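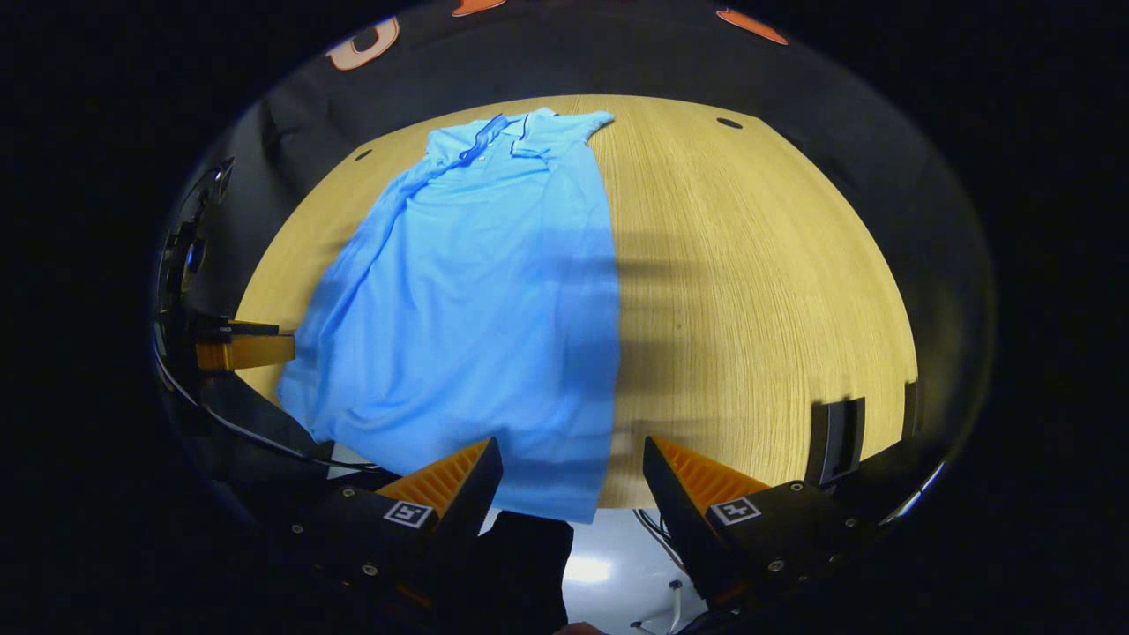
Teaching by Hand at Lonska: Your Questions

Do I need to know how to code?
Not a bit! If you can fold a shirt, you can teach here. You hold the gripper, squeeze the handle to close the fingers, and do the job the way you'd like the robot to do it.

Why not just drive the robot arm by remote control?
We do that too, for jobs where the arm's own reach matters. But folding by remote is slow going, and most people take a good while to get the feel of it. With the hand-held gripper you're usually folding decently by your second or third try - and it's a lot of fun.

How many folds does it take?
For one kind of garment we aim for 500 good ones. Our shirt set stood at 1,783 in December, from 28 different people, and we love how different their styles are.

What counts as a good fold?
Start with the garment spread out, finish with it folded and the fingers clear of the fabric. Small wrinkles at the start are welcome. So is a missed pinch, as long as you go back and fix it.

Can I use my other hand to help?
Please don't. The robot will only have its grippers, so a helpful thumb teaches it something it can't copy.

What are the square tags on the fingers for?
They let the software work out how far apart the fingers are. Keep them clean, and tell us if one starts to peel.

How long is a session?
Seven short rounds with breaks in between. Shake out your wrist!

Can I see the robot try it afterward?
Yes, and you should! Timo Mühlbauer runs the newest training on the arm and is happy to have people watch. Some attempts are lovely, some end up in a heap, and both tell us what to record next.

Can I bring my own clothes?
Sure. Soft shirts and towels are best. Leave anything with beads or loose lace at home.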